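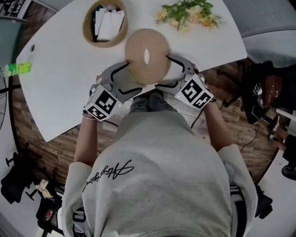
I'd given up on placemats until I tried a round one, a customer wrote to us in May, and now I set the table properly even when it's only toast. We printed that out and stuck it above the packing bench, and it's still there, a bit faded, beside the kettle.

We're Flesar, a small tableware shop that is very, very keen on the things that go on a table before the food does. Placemats first of all, then baskets, napkins, runners and the odd bunch of artificial flowers for people (like us) who forget to water real ones. Our favourite pieces are the coiled ones, where a single length of rope or plaited straw goes round and round until it's big enough to hold a dinner plate. Pick one up and turn it in your hands and you can follow the coil all the way out from the middle. We never get tired of that!

How we started

Flesar began as a weekend market stall with one folding table and 245 placemats, all of them the same natural tan colour. We sold out of them by the second market and had nothing left to put on the table except the price tags. The next order was bigger, and the one after that came with baskets, and at some point the spare room had to become a proper shop. These days we send out 3,000 mats a year and we still lay every new design on a plain white table before we decide to stock it. White is unforgiving. If a mat looks good there, it'll look good on your timber one at home.

What you'll find here

Our Dresasex range is the everyday one: round and oval mats, bread baskets, and low baskets for keeping napkins together in the middle of the table so they don't wander. The Sutanto range is finer work with a tighter coil, and we only bring in 300 pieces at a time, so it does come and go. Put your name on the list if the size you want is missing.

Flitura is our newest project and the one we're most excited about. It's a table-setting afternoon we run at the back of the shop, with a long table and a heap of mats, baskets, napkins and flowers to play with. You try things, swap them round, take half of it off again, and pinch ideas from the person beside you. Bring your own plates if you like — it really helps to see the colours together. Tea and something with lemon in it is included.

Looking after your mats

Shake out the crumbs, wipe with a barely damp cloth and dry them flat. Please don't put them in the dishwasher! If one has started to curl, leave it under a few heavy books overnight. Repairs to a loose outer coil are free on anything we've sold, however old it is.

Come and see us

The shop is at number 501, up the ramp and past the bakery, open from 10 am to 4 pm. Parking is easier around the back. Ring the bell if the counter's empty, as we're probably out the back unpacking baskets.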